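4. Setting up resident accounts

Grasix holds one account for each home on the park. Add the homes before you add any people. A park of up to 100 homes fits on the basic licence.

4.1 Adding a home

1. Open Park, then Homes, and select Add.
2. Enter the pitch number exactly as it appears on the site plan. Letters go after the number, with no space (14B).
3. Choose the agreement type. If you are not sure, leave it at Standard - it can be changed until the first pitch fee is issued.
4. Select Save.

Note: a pitch number cannot be used twice, even if the first home has been archived.

4.2 Adding residents

1. Open the home and select Add resident.
2. Enter the name and at least one contact number.
3. Tick Main contact for one person only. Notices go to this person.
4. For age-restricted parks, enter the date of birth. Grasix shows an amber flag if it falls outside the limit set under Park rules.

Residents can be given a shop tab at the same time. Tabs are off by default and have a limit of 60 pounds per home.
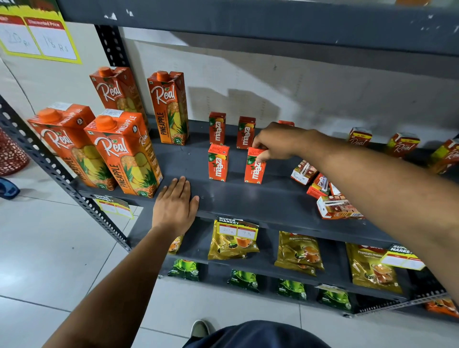
4.3 Importing from a spreadsheet

1. Download the template from Tools, then Import.
2. Fill in one row per resident. The file can hold up to 2,000 rows.
3. Upload the file and check the preview.
4. Select Confirm.

Caution: confirming an import overwrites existing contact numbers. Take a backup first (see section 9).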